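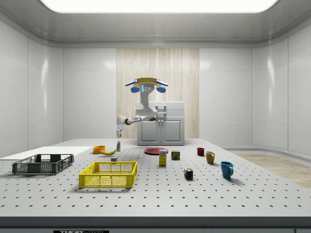
Where Does the Lunch Go? Food Waste in Our School Cafeteria
Final report, environmental science elective
Kaja Eglītis, May 2024

Why this topic

Everyone complains about the food at lunch and then everyone throws it out. I wanted to know how much. Original plan was to compare three schools but only ours answered my emails in time, so one school.

What I did

Weighed the trash from second lunch for 13 school days in April. Kitchen lent me a hanging scale. Three bins with signs on them: fruit and veg, bread and grains, everything else. Milk was supposed to be a fourth bin but it leaked on day one, so after that people poured milk in a bucket and I wrote down the level.

Second lunch is 200 students on a full day. I didn't correct for absences. Should have.

I also gave out a short survey (paper, one page). Asked what you threw away today, why, and whether you ate breakfast.

Results

Fruit and veg bin was the heaviest almost every day. Mostly whole apples with one bite gone, or no bites. Pizza day was the lightest day overall, no surprise. The worst day was the lentil bake, and the bin bag split on the way to the scale so that number is probably low.

Cooked carrots came back more than raw ones. The raw sticks are from Brura, same supplier as the apples, and people seem to like them fine.

From the survey, top reason for throwing food out was "not enough time." I expected "tastes bad." Our line is slow and if you come from the gym side you get 18 minutes to eat, I timed it on two seperate days. Second reason was being made to take a fruit you didn't want.

Share table

For the last four days I put out a table by the exit where you could leave unopened stuff and whole fruit. Apples in the bin went down right away. Some of them were on the floor though. The yogurts went fast, I think the same five kids took them every day.

Problems

Liquid in the bins makes them heavier. People put trays in the wrong bin when I wasn't standing there. And they knew I was weighing it, so maybe they wasted less than normal, or more to be funny (one table definately did).

What I would change

Longer study, both lunches. Slice the apples. I asked about it and the kitchen said they have one slicer and it's dull. Also ask the office if gym side can be let out a few minutes early, I have a meeting about that next week.

Daily weights are in the table at the back, survey form after that.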